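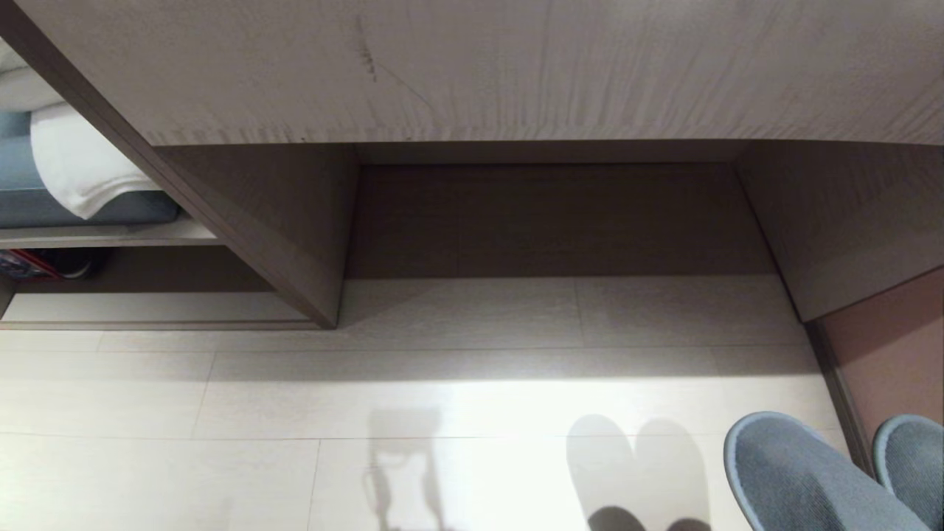
Au pied du meuble Dikum : l'étagère ouverte à gauche, la plinthe brun foncé en retrait.

COMMUNIQUÉ DE PRESSE

Novembre

Welline équipe les 48 chambres de la résidence hôtelière Meesuk d'un meuble où l'on a le droit de poser ses affaires

L'agenceur Welline annonce la fin du chantier de la résidence hôtelière Meesuk, dans le quartier de Nongate. Les 48 chambres de l'établissement reçoivent Dikum, un meuble bas encastré qui fait office de banquette, de porte-bagages, d'étagère et, à en croire les premières semaines d'exploitation, de vide-poches de grande capacité. Le chantier aura duré quatre mois. Il en était prévu moins, mais le monte-charge avait d'autres projets.

Dikum est né d'un constat peu glorieux pour la profession. Dans la plupart des petites chambres, le client trouve une penderie munie de cintres qu'il n'utilise pas, un porte-bagages pliant qui se replie sur sa valise au mauvais moment et un bureau où trône déjà un plateau de courtoisie. Il pose donc tout par terre, puis enjambe le tout pendant la durée de son séjour. Les architectes d'intérieur appellent cela un problème de circulation. Le personnel d'étage emploie un autre vocabulaire.

« Nous avons dessiné pendant des années des rangements pour des gens qui rangent », explique Lamai Ongart, directrice de la création chez Welline. « Ce sont des gens charmants, mais ils sont rares en voyage. Les autres arrivent tard, ouvrent la valise, prennent le chargeur et considèrent que l'installation est terminée. Dikum est pour eux. Il est pour moi aussi, d'ailleurs. »

Le principe tient en peu de mots. Un plateau à hauteur d'assise reçoit un coussin amovible. Dessous, une étagère ouverte accueille ce qui doit rester à portée de main. Ni porte ni tiroir, donc rien à ouvrir, et rien à oublier au fond le matin du départ. Un miroir vertical prend place dans le mur, entre l'armoire et un panneau de séparation, juste au-dessus du meuble. On peut s'y regarder en constatant l'état de ses affaires, ce que le fabricant considère comme une mesure incitative.

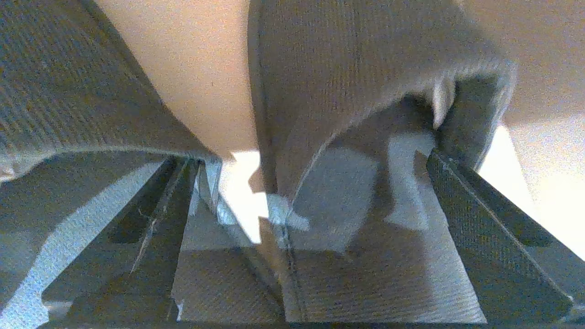
La palette, elle, a fait l'objet de discussions plus longues que la structure. L'exploitant souhaitait du blanc partout. Welline plaidait pour des tons que l'on puisse encore regarder après le passage d'une roulette de valise. Le compromis s'appelle beige, comme la plupart des compromis. Il se décline dans les chambres en décor bois clair et en panneaux gris, avec un mur rose derrière le lit que Boonsong Panyasiri, directeur de la résidence Meesuk, avait d'abord qualifié de « courageux » et qu'il défend maintenant devant ses visiteurs comme s'il en avait eu l'idée.

« On m'a présenté vingt beiges », se souvient-il. « J'en ai écarté plusieurs sans savoir les distinguer. Ma fille m'a dit que j'avais bien choisi, mais elle regardait l'échantillon de moquette. »

De moquette, il n'y en a finalement pas. Le sol clair à veinage bois a été retenu pour toutes les chambres, au motif qu'il se balaie vite et qu'il pardonne. Il a aussi imposé le dessin du bas du meuble : la plinthe recule sous le plateau afin que l'on puisse approcher les pieds, la brosse et, pour les plus organisés, une paire de chaussures. Les équipes d'entretien ont été consultées sur la profondeur de ce retrait avant que le moindre panneau soit découpé. Cette politesse leur est rarement faite, et elles ont répondu avec une précision qui a obligé le bureau d'études à reprendre deux fois ses plans.

Apinya Ongart, qui a conduit ces entretiens (et qui est la sœur de la directrice de la création, autant l'écrire avant qu'on nous le demande), en a tiré une note interne de quatre pages intitulée « Ce qui se passe sous les meubles ». On y apprend notamment que les chaussettes voyagent seules et toujours vers l'arrière. La note circule depuis dans l'entreprise, où elle est davantage lue que le rapport annuel.

UN MEUBLE ESSAYÉ PAR DES GENS QUI AVAIENT MIEUX À FAIRE

Avant la pose définitive, une chambre témoin a été montée dans l'atelier de Welline. Les collaborateurs y étaient invités à s'installer avec leurs bagages comme ils l'auraient fait en déplacement. Les premiers ont été d'une tenue irréprochable. Ils pliaient leurs chemises, alignaient leurs chaussures et ne prouvaient rien du tout. Il a fallu attendre la deuxième semaine et la fin des bonnes manières pour obtenir des résultats exploitables.

Dong-geon Kang, responsable du bureau d'études, en garde un souvenir ému. « Nous avions prévu une place pour la valise couchée. Presque tout le monde l'a laissée debout. Nous avions prévu une place pour le manteau, et il a fini sur la valise. J'ai défendu mes plans un moment, puis j'ai déplacé le panneau. »
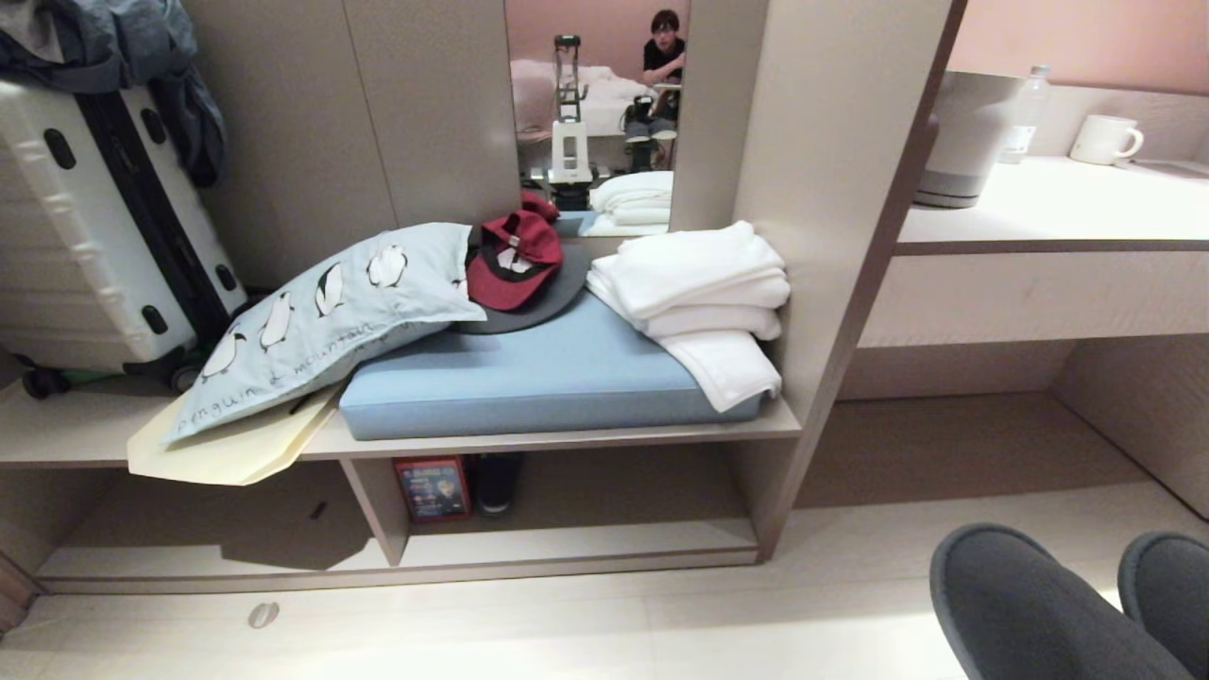 L'assise devait au départ rester une assise, et le coussin bleu clair a été choisi ferme, aux bords arrondis, pour que l'on s'y installe le temps de lacer ses chaussures. L'usage en a décidé autrement. Dans une chambre de la résidence, le coussin porte une pile de serviettes blanches pliées, une casquette rouge posée sur un couvre-chef gris foncé à large bord et un oreiller à pingouins signé « penguin & mountain », sous lequel dépasse une pochette en papier crème. À côté, la valise blanche se tient droite contre le panneau gris de l'armoire, coiffée de vêtements bleu-gris sombre, exactement comme Dong-geon Kang avait fini par l'admettre. Welline ne commente pas les choix de linge des occupants, mais tient à saluer les pingouins.

Pour l'exploitant, l'intérêt est d'abord comptable. Le porte-bagages pliant disparaît de l'inventaire, et avec lui les sangles à remplacer. La chaise d'appoint disparaît également dans les chambres les plus petites, où elle servait surtout de portemanteau. Welline a livré pour la résidence 2 000 panneaux découpés et plus de fixations que n'en souhaitait le responsable de chantier, Maximiliano Barroso, qui a passé commande de 3 000 équerres et en a retrouvé dans sa voiture, dans sa sacoche et une fois dans son déjeuner.

« La pose d'un meuble encastré est une opération simple à condition que les murs soient droits », rappelle-t-il. « J'attends toujours de rencontrer ces murs. À Nongate, chaque chambre avait son caractère. Nous avons recoupé les panneaux sur place, un étage après l'autre, et le soir on balayait. On a beaucoup balayé. »

Les travaux se sont déroulés étage par étage, la résidence étant restée ouverte. Les séjours de longue durée ont été relogés dans l'aile déjà terminée, puis relogés de nouveau quand il est apparu que l'aile déjà terminée ne l'était pas tout à fait. Boonsong Panyasiri remercie les résidents de leur patience et celui de l'étage le plus élevé de ses lettres, qu'il a toutes conservées. 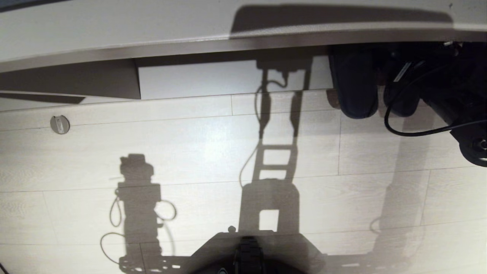
Le mobilier d'appoint suit la même logique. Les tables blanches prévues pour certaines chambres ont des plateaux aux bords adoucis, décision prise après qu'un prototype à angles vifs eut rencontré la hanche de plusieurs membres de la direction. Elles se posent sur le sol clair sans tapis, et le dessous reste dégagé pour les genoux. Les amateurs de tiroirs seront déçus. Ils sont invités à écrire à Apinya Ongart, qui prépare une deuxième note.

Reste la question du rangement proprement dit, que la presse spécialisée ne manquera pas de poser. Dikum rend-il les voyageurs plus ordonnés ? Welline n'a pas commandé d'étude et n'en commandera pas. Le personnel d'étage signale que les sols se libèrent plus facilement et que l'on fait désormais le tour des lits sans prendre d'élan. Les affaires sont toujours en tas, mais les tas sont en hauteur.

« C'est le genre de progrès auquel je crois », estime Lamai Ongart. « On ne changera pas les gens pour deux nuits. On peut leur donner une planche à la bonne hauteur. »

Une version plus étroite du meuble est à l'étude pour les chambres individuelles. Elle conserve le coussin et l'étagère ouverte, mais renonce à loger les plus grandes valises, dont Dong-geon Kang pense par ailleurs beaucoup de mal. Les coussins sont remplaçables séparément. Les coloris disponibles comprennent le bleu clair, un gris et un troisième beige que le service commercial assure différent des deux autres.

INFORMATIONS PRATIQUES

Une chambre équipée peut être visitée à la résidence Meesuk, à Nongate, sur rendez-vous, à partir de 14 h, heure à laquelle le ménage est terminé et où le directeur a déjeuné. Les visiteurs sont priés de ne pas s'asseoir sur les serviettes.

Les plans de pose et un nuancier sont adressés aux professionnels sur simple demande. Le nuancier contient tous les beiges.

À PROPOS DE WELLINE

Welline conçoit, fabrique et pose du mobilier encastré pour l'hôtellerie et les résidences de séjour. L'entreprise réunit sous un même toit son bureau d'études et son atelier, séparés par une cloison que l'atelier a montée et que le bureau d'études trouve de travers.

Contact presse : Apinya Ongart, Welline, service de la communication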